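Irkurcombe Holiday Flats: Frequently Asked Questions

At what time can I arrive?
From 15:00. If you come later than 21:00, please write to us before, so we can send you the code of the key box.

How do I find the house?
Take bus 185 from Vamton and get off at the last stop. The house is behind the chapel. By car, please use the lower road, the upper one is closed for visitors in February.

Is there a deposit?
Yes, 479 for the small flat and 652 for the large one. We return it within eight days after your departure.

Can I bring my dog?
One dog is allowed in the large flat. In the small flat we cannot accept animals.

Must I clean before I leave?
Please wash the dishes and take out the rubbish. The final cleaning is included in the price. In longer stays we also clean every Monday, floors and furniture. 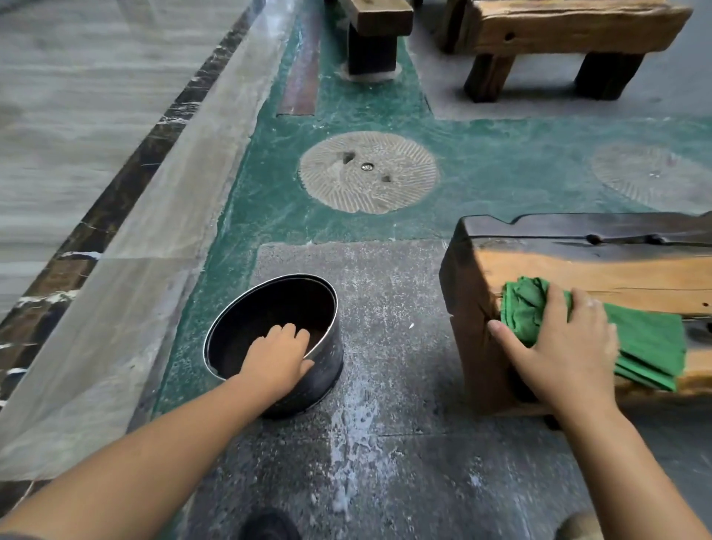

Cleaning with bucket and green cloth

Is there internet?
Yes, in both flats. The password is on the inside of the kitchen door.

Can I cancel?
Until 30 days before arrival it is free of charge. After this we keep the deposit.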